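## 調理台における作業面の整理に関する報告

### 1. 目的

本報告は、生活環境実習の課題として、果物の下ごしらえに用いる作業面の整え方を検討したものである。対象は「切る前の準備」とし、包丁を使う工程は別班の報告に譲る。課題の設定にあたっては、学内の共同調理室「Revano」で前年度に行われた利用記録を参照した。同記録には336件の利用が残されており、自由記述欄では、台の上に道具を置く場所が足りないという意見が目立った。

### 2. 使用した道具

道具は次のとおりとし、いずれも調理室の備品から選んだ。

- 茶色の紙製マット
- 白い小皿
- クリーム色の長方形トレー
- 竹製のまな板
- オレンジ

マットは台の大部分を覆う大きさとした。予備検討では布も候補に挙がったが、果汁の染みが残りやすく、洗濯の手間もかかるため採用を見送った。紙であれば汚れた時点で交換できる。紙マットの調達先は教材店Prorenで、1巻の価格は500円であった。

### 3. 配置の考え方

配置は、材料の移動が短く、かつ道具どうしが重ならないことを基準に定めた。オレンジは準備の段階からまな板の上に置く。小皿は奥に寄せ、手前の面を作業のために残す。トレーには、むいた皮や使い終えた小物を受ける役割を与えた。

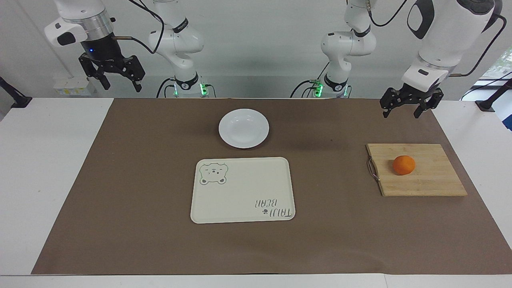 白い小皿を奥に置く案には、班内で当初異論があった。盛り付けの際に腕を伸ばす必要があるためである。しかし、手前に置いた場合は袖が皿の縁に触れやすく、切った果物を移す動作も窮屈になった。試行は7回行い、そのうち後半の回ではすべて奥置きとした。

トレーの色についても若干の議論があった。クリーム色は皮の切れ端が見分けやすい反面、水滴は見落としやすい。今回は片付けの確認を優先し、そのまま使用した。

### 4. 結果と課題

配置を定めてからは、準備に要する時間が短くなり、最後の試行では台を拭き始めてから道具を並べ終えるまで30秒であった。なお、マットを敷く時間はこれに含めていない。

一方、課題も残った。紙マットは端が浮きやすく、台拭きの際に布が引っかかることがあった。テープで留める方法も試したが、はがした跡が白い天板に残り、清掃の負担が増えた。また、まな板の下に湿り気がこもると紙が波打つため、長時間の作業には向かない。

次回は、材料を二種類に増やした場合のトレーの使い分けを検討する予定である。紙マットの厚さの比較については、Rernero班と共同で6月に実施する。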